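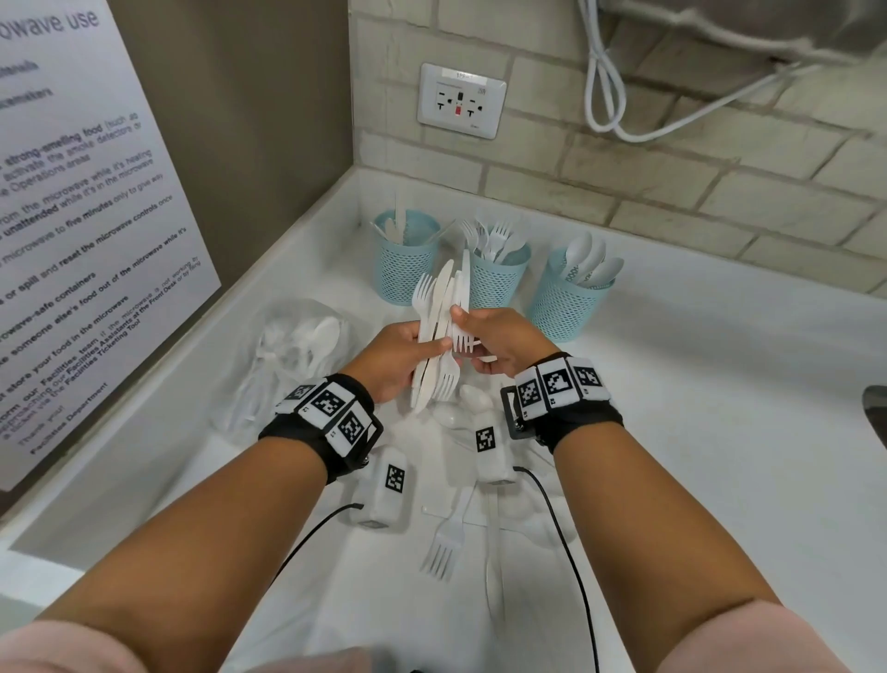

Zustemmont Water District
Minutes, Operations Meeting
Jan 27, 2004

1. Minutes of the previous meeting
Approved with one correction. Item 4 should read "Padent line," not "Padent lane."

2. Main replacement, Dreradthorpe section
Of the 52 service connections on this section, 39 have been moved to the new main. The remainder are on the north side and need road cuts. County permit received. Work on the north side resumes when the frost depth allows. Old main stays in service until all connections are moved — no partial shutoffs.

3. Padent line pressure
Static pressure at the upper hydrant has been reading low in the mornings. Operations suspects the reducing valve at the Chow vault. Valve to be opened and inspected, and the diaphragm replaced if worn. Target at the hydrant remains 100 psi.

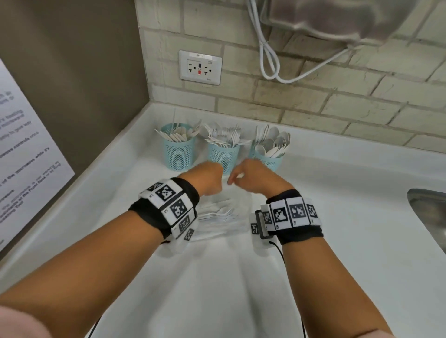 A chart recorder will be left on the hydrant for 2 days before the valve work and again after it. Charts to be filed with the vault log.

4. Meter reading
January readings complete except for the Chow route, where several lids were under ice. Those accounts will be billed on estimate and marked as such.

5. Other business
Spare couplings are low. Reorder approved. Request for a second locator tabled.

Adjourned.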